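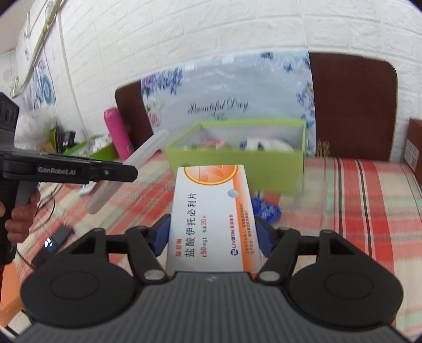

Sort out your medicine box before the clocks change

Community news | Home and health
April
By Muthoni Muli

Most homes have one. A plastic tub, a biscuit tin or a drawer in the kitchen where all the tablets, plasters and half-used creams end up. It fills up slowly and hardly anyone goes through it until they are hunting for something at two in the morning.

We are asking every household in Hendov to go through theirs this month. The leaflet that comes with this newsletter has gone to 3000 addresses and has a tick list on the back which you can fix to the inside of a cupboard door. If yours did not arrive, there are spare copies on the counter at the Viker Street library.

What to do

Set aside half an hour and clear a table. Take everything out of the box and wipe the inside with a damp cloth, then let it dry while you look through the contents. An open box with a wide top is the easiest kind to work from. A bright colour is useful too – a lime-green one is hard to lose at the back of a wardrobe.

Pick up each packet in turn and find three things: the name of the medicine, the strength and the expiry date. The name and strength are normally on the front. A box of itopride hydrochloride tablets, for instance, may have 50mg printed beside the name and the number of tablets next to that. The date is often somewhere else, stamped into an end flap or printed very faintly along one side, so turn the packet round in good light.

Keep tablets in the box they came in. It is tempting to throw the cardboard away to save space, but a loose strip may show only part of the name, and once a corner has been cut off there may be no date left on it at all. Keep the paper leaflet folded inside as well.

Packets in another language

Many families here have medicines that were bought abroad or sent by relatives. We see boxes labelled in Chinese, Romanian, Turkish and Swahili, among others. If one person in the house can read the label and the rest cannot, write the name of the medicine in English on a sticky label, along with who it is for. Put the label on a blank part of the box so it does not cover the strength or the date.

Margareta Ciobanu, the pharmacist at Lu Pharmacy, is happy to look at any packet you are unsure of. She asks people to bring the whole box with the leaflet. A photo on a phone is second best, but if you can only manage that, take one of every side.

Things to put aside

Anything past its date should go in a separate bag. So should eye drops that have been open longer than the leaflet allows, creams that have separated, and any tablets that have come loose from their packet. Antibiotics left over from an old illness go in the same bag. An ordinary carrier bag will do. Please take out sharps and needles, as these need a proper yellow bin and Lu Pharmacy cannot take them over the counter.

Do not put medicines down the sink or toilet, and do not put them in the kitchen bin. Hand the bag in at the pharmacy counter. There is no charge and you do not need to give your name. It is closed on Sunday, and bags should not be left on the step.

Putting it all back

Put the things you use most at the top, and stand boxes upright if the tub is deep enough, with the names facing the same way. Small packets sink to the bottom, so group them in a clear food bag. Children's medicines are best in a box of their own.

Then think about where it lives. Bathrooms get steamy and the cupboard over the kettle gets warm. A high shelf in a bedroom or hall cupboard is usually better, out of reach and sight of children. A few medicines need the fridge, and the leaflet will say so.

Please do not stop taking anything you have been prescribed just because the box looks old or the label is hard to read. Ask first.

The Cukville group will be running the same drive later in the year and would like to hear how ours went. If you have comments on the tick list, drop them in the box at the library.

Contact the newsletter desk | © Hendov Community News | Back to top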